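Lockyer Court Residents' Newsletter, March

Repair evening: what we learned about old table lamps

Dear neighbours,

In the last issue I promised to write something longer about the lamps. Several people asked me at the door and in the lift, so I will try to put everything in one place. My name is Suqin Long and I have looked after the repair evening in the ground floor room since last spring. Before I moved to this country I worked in a lamp shop for 12 years, mostly selling, but also changing switches and cables in the back when it was quiet.

Many households in our building have an old lamp which was given by a parent or bought at the Hallmont market. They are often very nice lamps. The base is heavy and the shade can be replaced for little money. But the electric part is old, and this part I ask you to take seriously.

First, look at the cable. Take the plug out of the wall before you touch anything. Bend the cable gently between your fingers along the full length. If the outside is stiff and you see small cracks, or if it is covered with cloth and the cloth is worn at the place where it enters the base, do not use the lamp again until the cable is changed. Please do not put tape around it. Last winter I saw three lamps with tape, and under the tape the metal was showing in two of them.

Second, the plug. Inside a plug there is a fuse, and in many plugs I open the fuse is 13 amp, which is too much for a small table lamp. A 3 amp fuse is the usual one. Xiuying Yuan keeps a small box of them in the cupboard next to the sink, and you may take one and leave some coins in the tin.

Third, the lamp holder, which is the part where the bulb goes in. When it is metal, the lamp must have an earth wire, unless it carries the sign with two squares, one inside the other. If you have a metal lamp with only two wires and no such sign, bring it to us. It is usually not a difficult job, but I prefer that you do not do it alone for the first time.

About the bulbs. On the holder there is often a small sticker which tells the maximum watts, for example 40W. With the LED bulbs it is easy to stay below this number. I would only say, choose the warm colour for the bedroom. Baoshan Hou from the second floor bought the cold white for all his rooms and after one week he gave them to his brother.

Now the shades. A fabric shade should be brushed with a soft dry brush, from top to bottom. Do not wash it, because the glue will open. A paper shade that has become brown on the inside was too close to a hot bulb for a long time, and this paper breaks easily. I would throw it away. The shop Kudura, behind the bus station, cuts new shades to your size and they also keep the old ring if you ask before they start.

At the last evening we had 6 lamps on the list and finished all but one. The one which is left is a tall brass lamp belonging to Meifang Han, and it needs a thread adaptor that I could not find in my boxes. If somebody has a drawer of old lamp parts at home, please have a look for me. It is the older and thinner thread, and a short piece would be enough. 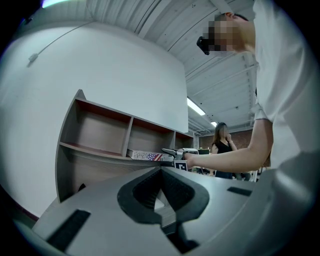

Leaning in for a closer look.

The next evening begins at 7 pm in the same room. Please write your name and flat number on a paper label and fix it to the lamp with string, not with sticky tape, which takes off the varnish. Bring the bulb you normally use. If the shade is large you can leave it at home, we do not need it for the electric work.

We cannot accept lamps with a transformer, lamps for the garden, or anything with a glass tube. For the tubes there is a special container at the Niseck recycling yard, at the left side after the gate.

One more request. The extension lead with the red switch was borrowed and did not come back. It is the only one long enough to reach the big table. You can put it in front of my door, I will not ask any question.

With thanks for your patience,
Suqin Long

Comments from readers

Yichen Tang: Thank you for the part about the fuse. I opened four plugs at home and all of them had 13. Are the ones in the cupboard also good for a clock radio?

Suqin Long: Please look in the instructions of the radio first, the correct number is normally written there. If it says 3, then yes.

Baoshan Hou: The bulbs were fine in the kitchen! Only the bedroom was like the dentist.

Meifang Han: I asked my uncle about the thread piece and he will search in his garage. He has the lead with the red switch also, sorry, I will bring it down tonight.

Lockyer Court Residents' Newsletter | Contact: post box 2, ground floor | Text may be copied for neighbours | Back to top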